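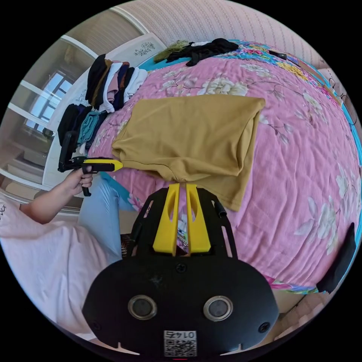

A mustard-yellow top, folded, on a floral quilt, with the finished stacks by the headboard.

Genalyn Marquez does her folding on the bed. She has a table in the next room, but it is narrow, and the quilt holds a week of clothes without anything sliding to the floor.

She starts with the dark things. Knits go in a pile of their own, and anything with a collar is left until the end. Each top is folded lengthwise, sleeves in, then brought up from the hem -- 2 folds for thin cotton, 3 for a sweater.

"I used to roll everything," she said. "Then I could never find the gray one."

Her neighbor Arif Uddin hangs nearly all of his clothes and thinks folding is a waste of an evening. Marquez has seen his closet. The sweaters have bumps at the shoulders from the hangers, she said, and they stay that way.

Tall stacks are the weak point. Hers lean on the headboard until she carries them to the dresser, usually in two trips. Heavy pieces belong at the bottom. Fleece and other fuzzy fabrics she keeps out of the stack and puts away last, on the top shelf.

The dresser came from her aunt in July. The second drawer still sticks, so that is where the swimwear went.

Contact the magazine | © 2025 Policarpio | Back to top
100 shares | 3 comments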